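Speaker notes – picking cell talk, second half
Nandi Motaung, December 12, 2019

Start with the job as it was. At the Flivier site the mixed-item station had two people per shift. They stood at a bin, picked out one item at a time and set it down for the scanner. About 300 picks an hour on a good day for the pair of them. Let people hear that number before going on.

Say what was hard about it. The weight was nothing. It was the reaching and the standing, and the fact that nothing in the bin was the same shape as the last thing. Kavitha Annamalai did that job for two years and told me her shoulder hurt by lunch. She is fine with me saying so.

Then the arm. Keep this short, most of the room has seen one. The point to make is that mixed bins are the hard case. A carton is easy. A thin stick lying flat under something else is hard, and so is a packet with a crinkled end. 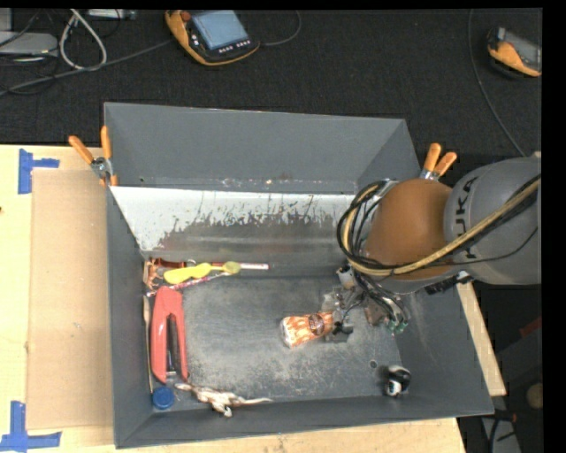

What changed for the crew. There are still two people on the station, but the second one now covers the next line as well. Their work is clearing missed picks, swapping bins and looking after the gripper. Manikandan Ramasamy wrote the first checklist for that, and it was one page. It is now four. Mention that the pendant training took longer than Pirnolance quoted us.

Pay. Somebody will ask. The grade went up one step in March, after the crew pushed for it. Do not make it sound like our idea.

What got worse. People talk less. Before, two of them stood face to face all shift. Now one is often at the other line – Mayuree Kaewsai raised this at the review and she was right. We moved the break times so they overlap. It helped a little.

Also, waiting. When the arm stops, the person has to stand by until it is cleared and restarted, and they are the one who gets asked why the count is down. We took the hourly count off the wall screen.

If there is time: the Kulkarni site wants the same setup. My advice to them was to bring the pickers in before the order is signed. We did it after.

Questions. Narayanan Rajan will take anything on the software.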